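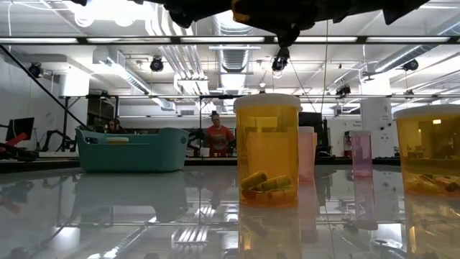
Workshop tips: getting two grippers to tidy the pill bottles

If you want a quick way to find out what a gripper is really good at, skip the foam cubes and raid the medicine cabinet. Pill bottles are wonderful test pieces! They're round, they're slick, the caps are wider than you'd like, and you can get them in every width from skinny vial to fat jar. I've been comparing two sets of fingers on ours all through December (the tapered Broltley pair and the flat, rubber-faced ones from Gestolau) and I've picked up a pile of small tricks along the way.

Start with the fingers fully open and watch where the tips end up. On a wide bottle, tapered tips touch down low on the curve and want to squirt the thing forward. Come in a little deeper, so the bottle sits back between the fingers, and the problem mostly goes away. Flat fingers don't care nearly as much, but they need more elbow room, and in a crowded row they'll knock over the neighbor every time.

Grip narrow vials near the top. I fought this one for days, going for the middle because that's where my own hand goes. Tharushi Wanigasekara watched me miss and told me to go higher, and she was so right. The tips can close in without the fingers sweeping the tabletop, and you keep a good view of whatever's in the bottom.

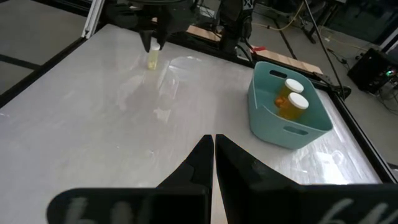

Tapered fingers holding a vial of pale yellow liquid by the top, with two white-lidded jars in the teal basket.

Turn the basket at an angle to the table edge. Squared up looks neater, but with an arm working from either side, one of them always ends up reaching over a long wall. At a slant both get a fair shot at it. Put the wide jars in first, too. They stay put and you can lean skinny things against them later.

Now, cameras. A shiny tabletop gives you every bottle twice, once right side up and once upside down, and our detector used to go happily after the reflections. Before you buy anything, try moving the lamp. If that doesn't do it, drop the exposure until the glare patch shrinks, and only then think about a matte mat. I like keeping the glossy top for comparisons (if a camera copes there it'll cope in a kitchen), but for plain everyday sorting a mat is so much easier on your nerves.

Clear plastic is its own headache. Amber shows up beautifully, pale pink is okay, and clear with something light inside is the worst of the bunch. White caps are a great thing to aim at on a dark counter and nearly useless on a white one.

Closing speed matters more than closing force, at least with empties. I run 300 cycles per finger set before I write anything down, and slowing the last bit of travel cut my drops more than any pad or tape I stuck on. Ruwan Siriwardena swears by the Haque controller for this because you can set a separate speed for the final stretch. I've tried it and I'm a convert, the menus are a bit of a maze but wow, what a gentle close.

Wipe the fingertips between runs. Skin oil from handling the bottles gets onto them and the tapered pair starts slipping around lunchtime. A barely damp cloth, then a dry one.

Next on my list are the snap-lid kind and those flat weekly organizers, which Malsha Paul thinks will beat both sets of fingers. If you've managed one with a two-finger gripper, please write in and tell me how you came at it!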